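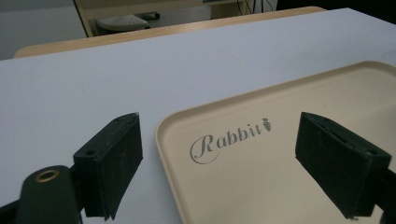 Cream-colored tray on a white tabletop

Home Skin Brows & Lashes Nails Kit Care Contact

We use cookies to remember your settings. Accept / Manage

THE BIG KIT CHECK
Makeup and tool safety checklist, with comments from Kwok-wai Lau

I do this check on a Saturday morning with the radio on, and I look forward to it. (Yes, really!) I started doing it when I took my first chair at Tistix, and I've kept adding comments ever since, so some lines have a whole paragraph under them and some have nothing at all. Copy it, print it, scribble on it. It works for a working artist's kit and just as well for the drawer under your bathroom sink.

Mark each line OK, FIX or TOSS. Anything marked FIX stays out of the kit until it's done.

SECTION 1 - EYES

[ ] Mascara opened 3 months ago or less
Comment: This is the one I get the most groans about. Write the opening month on the tube with a paint pen and you'll never have to guess again. A tube that says August in big silver letters is a beautiful thing.

[ ] No mascara thinned with water, saline or anything else
Comment: If it's dried up, toss it. Adding liquid waters down the preservative along with the color.

[ ] Pencil liners sharpened, with no wood standing above the point
Comment: Run the tip across the back of your hand. If you feel a scratch, sharpen again. Wipe the sharpener blade with alcohol too. I skipped that for years.

[ ] Liquid liner smells the same as it did when new

[ ] Lash glue cap closes all the way; no crust in the neck
Comment: I love a strong lash glue but I am strict about this one. Crust breaks off in little flakes and you know where they're headed.

[ ] Strip lashes cleaned, dry, stored in a closed case
Comment: Reused lashes are for one person only. On clients I open a new pair every time.

[ ] Eyelash curler pad springy, no split or groove
Comment: A worn pad lets the metal edge pinch the lashes and can snap them. Replacement pads are cheap and most curlers come with a spare that everybody loses. If the pad feels fine but the hinge is stiff, mark it FIX and clean out the joint.

SECTION 2 - FACE AND LIPS

[ ] Foundations shaken or stirred, no separation that won't mix back in
Comment: A little oil on top is normal for plenty of formulas. Chunks are a TOSS.

[ ] Cream products scooped out with a clean spatula, lids wiped
Comment: Please get a metal spatula and mixing plate if you don't own one. It changed how I work! My creams last longer, and shades are so much easier to blend on metal than on the back of your hand.

[ ] Pressed powders free of the shiny film that oily brushes leave
Comment: Lift the film off with a piece of tape. I did the whole blush palette this way and it was like having a new one.

[ ] Lipsticks with no white beads, no sour or waxy smell
Comment: Beads of clear moisture after a hot car ride usually settle down. A crayon smell doesn't go away. TOSS.

[ ] Sunscreen inside the printed date
Comment: The date on the tube wins over how much is left in it. Sunscreen that spent the summer in a glove box is a TOSS for me even if the date is fine.

[ ] Lip gloss wands not shared
Comment: Disposable wands, one dip each. Once it has touched a mouth it doesn't go back in the tube.

SECTION 3 - BRUSHES AND SPONGES

[ ] Brushes washed since last use on a different person

[ ] Ferrules tight, no wobble
Comment: Hold the hair end and give the handle a gentle twist. A loose ferrule means water got into the glue, probably from drying the brush upright. Lay them flat with the heads hanging over the counter edge and they'll stay tight for years.

[ ] No shedding after 5 firm swipes on a dark towel
Comment: I'm fond of my old Culon powder brush, a big silly thing with a green handle, and it passed again this round. So pleased.

[ ] Sponges: squeeze test, tear test, look inside
Comment: Cut an old sponge in half once and look at the middle. You'll be much keener about replacing them afterward. Any dark speck that doesn't wash out is a TOSS.

[ ] Sponges fully dry before they go in a closed bag

SECTION 4 - TINTS, GLUES AND ANYTHING NEW

[ ] Patch test done 48 hours before brow or lash tint
Comment: No shortcuts here, and I say so when people book. A dab behind the ear or inside the elbow, leave it alone, and wait the full time. If the package asks for longer, go with the package. Repeat it when the brand or shade changes, even if the person has been tinting for ages.

[ ] Result of patch test written down
Comment: Shade, brand, where it went, how the skin looked. I keep mine in a plain notebook. Itching, swelling or blisters means no tint, and a chat with a doctor or pharmacist.

[ ] Tint made for brows or lashes, not hair color from a box

[ ] Full ingredient list kept with the product
Comment: Snap a picture of the carton before you recycle it. If somebody tells you they react to one particular thing, you can check in seconds.

SECTION 5 - PLUG-IN TOOLS

[ ] Cords: no kinks, bare spots or warm patches at the plug
Comment: Bend the cord gently all the way along, with the tool unplugged. My Forsberg flat iron got a FIX this time for a small crack in the sleeve near the handle. It's off to the repair counter and I won't be taping it up in the meantime.

[ ] Heat mat present and big enough for the tool

[ ] Mirror light steady, no flicker or buzz
Comment: The Jirnon light is still going strong. Wipe the dust off the back as well - I did it for the first time in forever and the difference in brightness made me laugh out loud.

[ ] Heated lash curler switches itself off as the manual says

[ ] All tools used well away from the sink

SECTION 6 - BAG, BOX AND SURFACES

[ ] Bag emptied, turned inside out and shaken
Comment: Do it outdoors. Glitter has a long memory.

[ ] Lining washed or wiped, zippers run smoothly

[ ] Sharp items capped: tweezers, scissors, brow razor
Comment: Brow razors are single use in my kit and go straight into a hard container.

[ ] Spray bottles labeled
Comment: I had 4 clear bottles with no labels on them. Setting spray and brush cleaner look exactly alike, so out came the marker.

[ ] Hand sanitizer, tissues and clean towels restocked

MY RESULTS THIS ROUND

FIX: flat iron cord, curler hinge, bottle labels (done before lunch)
TOSS: two mascaras, one sponge, a nude lipstick I truly adored
Everything else OK!

If you have a line you think belongs in here, send it over. The spatula tip came from a reader and I'm still grateful. Next time I want to add a proper section on nail files and drills, so tips on those are especially welcome.

- Kwok-wai

Contact | Copyright Tistix. All rights reserved. | Back to top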